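Cleaning Small Plastic Toys and Play Food
by Styliani Tsolakis
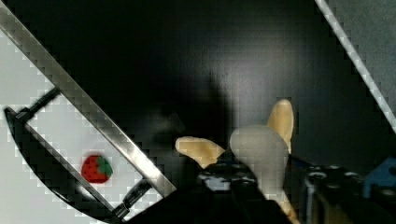
A toy strawberry with its green leaves, on a white surface.

Play food spends a lot of time in mouths and under sofas, so it needs washing more often than most toys. Once every two weeks is enough in most houses. Wash it sooner if someone has been sick.

Sort the pieces first. Solid plastic can go in water. Painted wood, felt and anything with a battery cannot, and should be wiped with a damp cloth instead.

Fill a dishpan with warm water and a squirt of dish soap. Leave the pieces in for 14 minutes, then go over them with an old toothbrush. Leaves, stems and molded seams hold the most dirt. Rinse under the tap.

Hollow pieces are the hard part. If there is a hole in the bottom, squeeze out all the water and stand the piece hole down on a towel overnight. Black specks in the water you squeeze out usually mean mold, and I throw those pieces away.

Crayon comes off with a little cooking oil on a paper towel. Wash again afterward to get rid of the grease. For sticker glue, use the same oil and leave it on for an hour – scraping with a knife leaves scratches that pick up dirt.

Skip the dishwasher for thin plastic. I warped half a set of vegetables that way last November.

Store everything dry, in a mesh bag or an open bin. A lidded tub is fine for wooden pieces that have aired for a full day.

Next: getting marker off a painted table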